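Grant Updates | Small Business Connectivity
2 min read

Hidell Shared Phone System – Progress Report to Funder
Prepared by Amerley Opoku, August 14, 2021

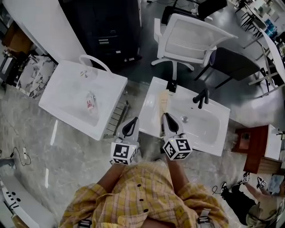
Where we are

Phase one done. 17 businesses signed up, 15 live on the new hosted phone system. Remaining two are the bakery and the frame shop – both stuck waiting on number transfers from their old carrier. Paperwork was rejected twice over a mismatched billing address. Resubmitted, no date yet.

Cabling finished in both buildings. Skallari did the switch install and left us the port map, taped inside the closet door and also in the shared folder. Desk phones: 100 ordered, all delivered, most handed out. Rest locked in the upstairs office till the last two tenants move over.

Problems

Call quality was bad in the east building the first week. Choppy audio, dropped transfers. Sang-wook Noh traced it to the router treating calls like any other traffic. Settings changed, complaints down to one tenant, who we think has a bad headset. Replacement sent.

Voicemail to email still not working for anyone on the older mail server. Vornis support ticket open, no real answer. Abelardo Ojeda is calling them agian Monday.

After hours greeting played during business hours at three shops. Time zone set wrong. Fixed.

Training

Four sessions held, decent turnout. Catríona Ó Gríofa wrote a one-page cheat sheet (transfer, park, forward to cell) and people like it more than the manual. Spanish version is drafted, needs a proofread. Front desk staff want a second session on call queues, not scheduled yet.

Budget

On track overall. Cabling ran over a bit, handsets came in under. Full ledger from Min-kyu Wang goes out seperately. We'd like to move the leftover handset money to battery backup for the phone closet – need your OK in writing before we order.

Next

Finish the two transfers. Close the voicemail ticket. Test 911 address info for every suite. Final report in November.

Contact the Hidell project office | © 2021 Hidell | Back to top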